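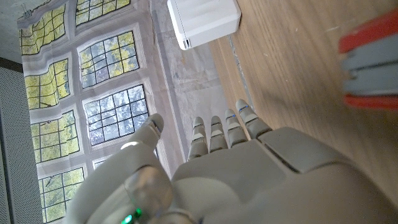

3.2 Backdrop and room surfaces

The study room at Waltcombe has no exterior window. For the second series, a printed fabric backdrop showing a grid of windows was hung in place of the plain curtain used in the first. The print was supplied by Jindberg and had been stored folded before delivery. It was put up as received, and the wall behind it was left in its existing finish.

Earlier work on printed views in enclosed rooms has mostly relied on rigid panels or projected images (Hashemi and Wan, 2016; Cruzado, 2017). Fabric is cheaper and easier to move between rooms, but it does not hang flat without treatment. The effect is most easily seen where the print contains long straight lines. In Figure 4 the light grey framing between the window openings appears wavy, following the wrinkles in the cloth, and the panes lose their regular outline. A landscape or a plain sky would be expected to show the same wrinkles less clearly.

Three conditions were therefore compared: the fabric as received, the fabric after steaming, and the fabric after steaming with a weighted lower hem. Each condition was kept in place for 90 minutes before ratings began. A total of 70 participants rated the backdrop in each condition on a scale from 0 to 100, where 0 was labeled "clearly a printed sheet" and 100 was labeled "could be a window wall." The viewing distance was fixed at 200 cm. Participants were not told how the fabric had been treated, and the order of conditions was varied between groups.

The floor and furniture were kept the same throughout. The grey floor and the wooden surface visible in Figure 4 were included in the rating form as separate items, so that comments on the general look of the room could be kept apart from comments on the print. Lighting was set at one level for all sessions and checked by R. Pascual before each group entered.

Written comments were coded independently by R. Tan and P. Wan. Remarks on straightness of line, surface texture and color were placed in separate categories. Where a single remark touched on two categories it was entered under both. Disagreements were settled by discussion, and the final coding is the one used in Section 4.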